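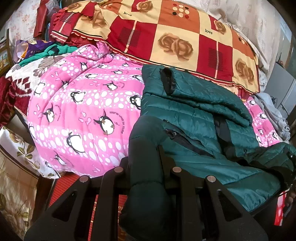
Carmela Herrero wrote to me that a coat should be thrown away when the zip breaks, because the repair costs more than the coat. She is not wrong about the price. In Laventhorpe I was asked 55 pounds for a new zip, and a new jacket in the same street costs 80.

Saturday, September 25, 2021
By Lieselotte Baumgart

Still I don't agree with her. We compare the two prices as if both coats will live equally long, and they do not. My winter coat is from Amholm, I paid 154 for it, and it has now served me eight winters with one new zip and two new linings at the pockets. The cheap one I bought before it lost its filling at the shoulders by May.

There is also the question of who can still do this work. When I moved here we had a tailor beside the post office, and now the nearest one is a bus ride away and wants up to three weeks. If we bring him nothing, he will close too — and then Carmela will be right, but only because we made her right.

I would like the council to take the business rates off small repair shops. Until then I sew my own buttons, rather badly, and I pay for the zips.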